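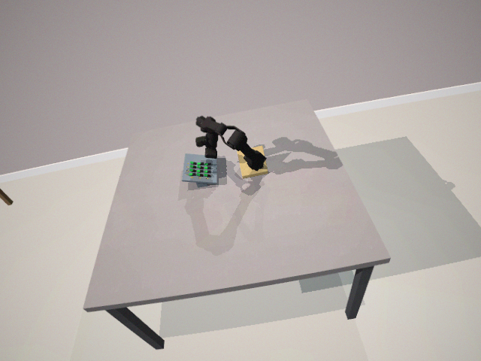
Week 4: What happens to the bench when the arm shows up

Okay, last week we did the money side of the Tollosstead case, and a bunch of you asked the question I was hoping for: fine, but what about the people who used to do it by hand? So that's today. Keep the simulated bench at the top of this handout in mind while you read (table, black arm, blue-gray tray on one side, yellow board on the other), because we'll come back to it in the exercise.

Quick background if you missed class. Steta runs a small assembly shop in Tollosstead. Before the arm, people moved parts between trays and boards all shift long. The busiest bench did 1332 moves on a normal day. I tried it for one morning and my neck hurt until Thursday!

What changed first

The job title stayed the same, which I find kind of sneaky. The work under it didn't. Folks who were picking and placing are now loading trays, clearing stops and checking finished boards. In the first month the log showed 619 stops, and every single one needed a person to walk over and decide something. Bad tray? Part upside down? Arm just being fussy? That's judgment, and the old pay scale had no line for it. Read the Rezende chapter on this before Monday, especially the bit on "leftover tasks."

Pace is the other big one. At a hand bench you can slow down a little after lunch and make it up later. With the arm, your breaks start to follow its cycle. Some people loved that (less sore, less counting in their heads). Others told me they missed chatting, since the new stations sit farther apart.

Compare with Pernthorpe

Same kind of work, different rollout. Pernthorpe let operators try the layout in simulation before anything got bolted down, and they moved the trays over and over. Their line handled 3101 boards in its trial run. Don't get too hung up on that number, we don't have a matching one from Steta.

For your groups

Take the simulated bench and pretend you work next to it for a full shift. Sketch where you'd stand, how you'd swap the tray, and who you'd call when it stops. Then write half a page on which of those tasks should count as skilled work and what you'd ask for in return. Messy sketches are fine, mine are terrible.

Bring it on paper, please. The projector in our room is still acting up.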